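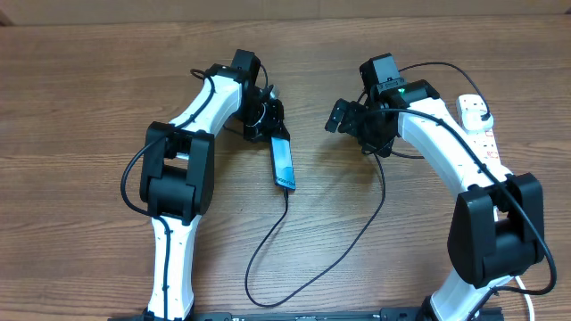
Corpus de refranes y dichos de cocina de Toltcombe

Léeme, versión revisada el 2/11/24

Bienvenida, bienvenido. Esta carpeta guarda una colección de refranes, dichos y frases hechas que tienen que ver con comer, cocinar, pasar hambre o invitar a alguien a sentarse a la mesa. La empezamos en Toltcombe casi como un entretenimiento de invierno, apuntando lo que oíamos en casa, y con el tiempo fue creciendo hasta que dejó de caber en una libreta y hubo que ponerle columnas, identificadores y todas esas cosas que al principio dan pereza y luego se agradecen muchísimo.

Qué contiene

El archivo principal se llama refranes.csv y tiene 500 entradas. Cada fila es un refrán, escrito tal como nos lo dijeron, con su puntuación normalizada y nada más. Si una persona dijo «pa» en lugar de «para», se quedó «pa», y si se comió una sílaba, comida está. Hemos preferido no arreglar la forma de hablar de nadie (bastante nos la arreglaron ya en la escuela).

Al lado encontrarás variantes.csv, con las versiones alternativas de un mismo dicho. «A falta de pan, buenas son tortas» convive ahí con «A buen hambre no hay pan duro», que no es una variante en sentido estricto, pero mucha gente nos los daba seguidos, como si fueran primos, y nos pareció una pena separarlos. Van enlazados con la etiqueta «afín», para que quien busque solo variantes verdaderas pueda dejarlos fuera.

Hay además una carpeta llamada brimum, con las notas de una recopilación anterior, el proyecto Brimum, que nos cedieron completas. Están transcritas de fichas escritas a mano y conservan sus propias abreviaturas. El glosario de abreviaturas está en la misma carpeta; léelo antes de ponerte a buscar nada, de verdad, que «c.» significa «caldo» en unas fichas y «carne» en otras.

Las columnas

id: número de la entrada. No sigue el orden alfabético, sino el de llegada.
texto: el refrán.
tema: pan, vino, olla, fruta, matanza, ayuno, mesa u otros.
sentido: una explicación breve, en lenguaje corriente.
uso: vivo, recordado o dudoso.
origen: cómo nos llegó (de viva voz, por carta o de las fichas Brimum).
nota: lo que no cabía en ningún otro sitio, que a veces es lo más bonito.

Sobre la columna «uso» conviene decir algo más. «Vivo» quiere decir que la persona lo emplea hoy con naturalidad. «Recordado» es para los que se lo oyó a una abuela o a un vecino y ya no lo dice. «Dudoso» lo ponemos cuando dos personas no se pusieron de acuerdo, cosa que en sobremesas largas pasa a menudo y que dio lugar a conversaciones estupendas.

Cómo se recogió

Casi todo viene de conversaciones en cocinas, bares y salas de espera. Preguntábamos siempre lo mismo para empezar: qué se decía en tu casa cuando alguien no quería terminarse el plato. A partir de ahí la charla iba sola. Pedimos permiso en todos los casos y no guardamos nombres ni direcciones, solo la comarca y una franja de edad amplia, y únicamente si la persona quiso darlas.

La asignación de temas la hicieron 3 personas por separado. Cuando no coincidían, se hablaba hasta llegar a un acuerdo, y si el acuerdo no llegaba, el refrán iba a «otros», que por eso es un cajón tan variopinto. No lo uses como categoría seria.

Limitaciones

Las entradas 1 a 99 se recogieron antes de tener claro el método, y se nota. Las explicaciones son más cortas, falta a veces la comarca y el tema «pan» está usado con demasiada alegría. Las dejamos así en esta versión; en enero queremos repasarlas con calma.

También hay mucho más material de gente mayor que de gente joven, y muy poco de la costa. Quien quiera sacar conclusiones sobre qué refranes se usan más en un sitio u otro debería buscar otra fuente, porque esta carpeta no se pensó para eso y los resultados saldrían torcidos.

Unos 15 dichos contienen expresiones que hoy suenan groseras o crueles, sobre todo acerca de las suegras y de los pobres.

Perdón: son 15 exactos, marcados con «aviso» en la columna nota, para que puedas apartarlos si vas a trabajar en clase con niños.

Cómo abrirlo

Los archivos están en UTF-8 y separados por punto y coma. Si al abrirlos en una hoja de cálculo ves las eñes convertidas en garabatos, elige la codificación a mano al importar. El guion cronin, incluido en la carpeta de utilidades, busca por palabra sin hacer caso de las tildes, y viene muy bien cuando uno recuerda medio refrán y la otra mitad se le ha quedado en la punta de la lengua.

Permisos y correcciones

Puedes copiar, repartir e imprimir la colección citando «Refranes de Toltcombe, edición Clustgate». Si conoces una variante que no esté, escríbela en el archivo pendientes.txt con tu comarca al lado y la incorporaremos en la siguiente revisión. Las de membrillo nos hacen especial ilusión, que tenemos poquísimas.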